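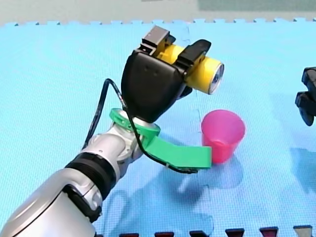 A yellow cylinder held above a pink cup

Why Are So Many Cans and Cups Round?

Go and peek in your kitchen cupboard for a minute (ask first if it's a high one!) and you'll probably find a whole crowd of round things in there - soup cans, mugs, maybe a jar of peanut butter. A shape with two flat, round ends and one long curved side is called a cylinder, and people have been fond of it for a very long time.
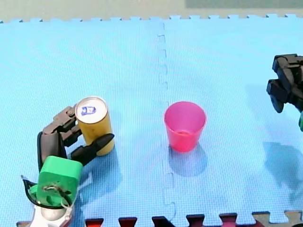

By P. Mishra

A cup is a close cousin of the cylinder. Lots of cups are a little wider at the top than at the bottom, and we say that their sides taper. Stand a cylinder on its flat end and it stays nicely put, even on a foam play mat. Lay it down on its side, though, and it may go rolling off under the couch, and then you'll be fishing for it with a ruler like I was last April. 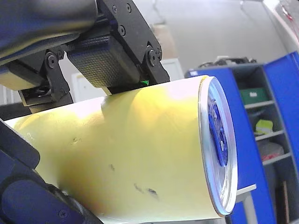

Round sides are also strong. A box has corners, and when something pushes hard from inside, the flat walls like to bulge. A curved wall shares the push evenly all the way around, so fizzy drinks come in round cans. Try rolling a sheet of paper into a tube, taping it, and standing a small book on top - you may be surprised how much it can hold!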